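# Skarkasa drum lending shelf reopens in August with 143 instruments

Skarkasa will reopen its instrument lending shelf in August, with small hand drums available to borrow for the first time since the shelf closed for repairs last winter.

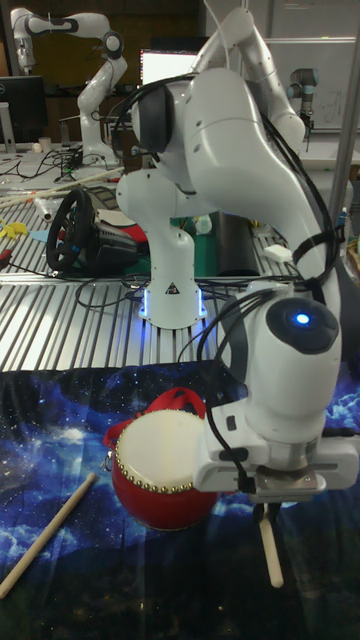 The shelf lends percussion to schools, day care groups and families at no charge. It holds 143 instruments after this year's sorting, down from 194 before the closing. Most of what was retired had split heads or cracked shells, and a few shakers were missing their filling. Parts that could be saved went into a box for later repairs.

Small drums have always been the most requested item, said Brisa Xolalpa, who runs the shelf. They are light enough for a four-year-old to carry and loud enough to be heard at the back of a parade.

"People ask for the red ones first," Xolalpa said. "We had a waiting list for them two summers in a row. The big floor drums can sit here for months."

Each small drum now goes out with two wooden sticks. In past years the sticks were lent separately, and borrowers often took home one or none. The sticks and drum will be checked out under one number and are due back together.

The shelf has also changed how it looks after the drums. Heads that are held on with tacks are checked by hand before and after every loan. A loose tack gets pressed back in or replaced, and the drum stays off the shelf until the head sits flat all the way around. Carrying straps are checked at the same time, at the stitching and at the rings.

Borrowers are asked to do a few things at home:

- Keep the drum out of parked cars and away from heaters.
- Play with the sticks it came with. Metal spoons have ruined several heads.
- Wipe the head with a dry cloth only.
- Carry it by the strap and hang it up by the strap, never with anything stacked on top.

Repairs over the winter cost $1,807. Of that, $1,000 came from Prakeck, a music shop that has supported the shelf since it opened, and the rest came from a bake sale and two evening concerts. Tustuvent, which rents out party and stage equipment, gave the shelf a set of padded crates for moving the larger drums.

The loan period is three weeks, and most items can be renewed once. Schools may keep up to 12 instruments for a full term if they book ahead. Xolalpa said two schools have already asked for small drums for the fall, and that family loans will still get a share of them.

A children's drumming hour called Lui will start again along with the shelf. It runs at 10 a.m. in the front room and is open to ages three to eight with an adult. Children who don't have a drum can use one from the shelf for the hour. The first few sessions will cover how to hold the sticks, how to play quietly - the part parents ask for most - and how to keep a steady beat while walking.

Older children who want to help with repairs can sign up at the desk. They will learn to replace tacks, sand rough sticks and sew on straps. Fitting a new drumhead is left to the adults for now, although Xolalpa said that could change if enough of them stay on through the fall.

The shelf still takes donated instruments, but asks people to call first. Drums with a torn head are welcome if the shell is sound. Single sticks are welcome too, and will be matched by length and weight where possible. Electric keyboards and anything that needs a power supply will be turned away.

Borrowers who still have an instrument from before the closing can return it at any time during opening hours. There is no late fee.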